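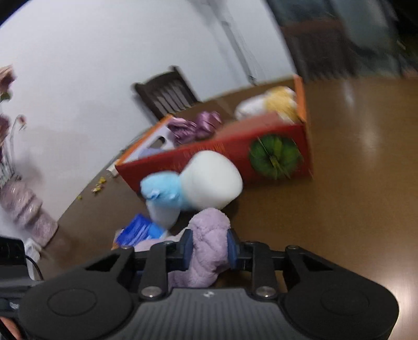 Re: [herkemine-list] Spring jumble, soft toys and the 10 kg rule

Cyrill Hubmann wrote:
> Can we please settle whether we take soft toys in May? Last year
> we sold 202 and were left with enough to stuff a sofa. I say no
> toys at all, and a limit of 10 kg per household.

Cyrill,

I was there for the sofa. I drove most of it home and it lived in my hall until August, so I have some sympathy.

But toys are what brings in people with children, and people with children buy cake. We took 457 on the cake table and you ate well too, if I remember. I'd keep toys and drop the encyclopaedias, which have been to more of these sales than I have.

The weight limit I can live with, provided someone else works the scales. Mrs Lepik had hers out last time and there was nearly a scene over a bread maker.

My offer, for what it's worth:

- washed toys only, handed in by the Thursday
- no batteries, no recorders, no drums
- leftovers go back with whoever brought them

I'll print 500 leaflets once we agree on the wording. The last lot said "jumper sale" and we did get a lot of jumpers – some of them quite good.

Does anyone still have the key to the side gate?

Firudov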